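Rapper Drorine opens verse contest to unsigned acts

Rapper and producer Drorine has opened a remix contest for unsigned artists, with two winners to appear on the final version of the single Ukgate.

The contest was announced in a short video posted to the rapper's own channels. Entrants are asked to download the instrumental, record a verse of no more than 70 seconds and upload it with a plain video of themselves performing it. Entries close at the end of June.

"I don't care about the camera or the lighting," Drorine said in the clip. "Do it in your bedroom if that's where you write. I want to hear the words."

Verses can be in any language, and performers under 18 need a parent's permission to enter. Each person may enter once. Entries that use a different beat, or that have already been released elsewhere, will be left out of the judging.

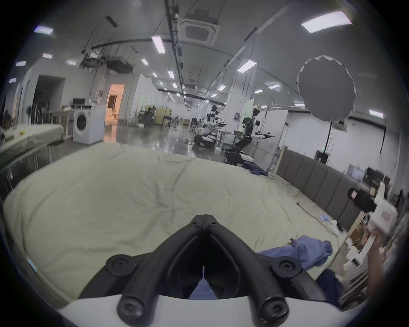 Blue clothing on a pale sheet.

Producer Kwaku Ayaaba, who made the original beat, will pick a shortlist with Hamidreza Asadi of the label Biltano. Drorine will then choose the two winners, who will be flown in to record at Amissah, the studio where the single was made. Both will be credited as featured artists and paid a share of streaming income.

Asadi said the label had received 1,443 entries by midday on the second day – more than it got over the whole of its last contest.

"We're going to listen to every one of them," he said. "It might take us a while, so please don't email asking where yours is."

The original version of Ukgate came out earlier this year as the closing track on Drorine's second mixtape. The rapper has not performed it live, but said it would be added to the set once the remix is finished.

A release date for the new version has not been set. Biltano said the winners would be contacted directly before their names are made public.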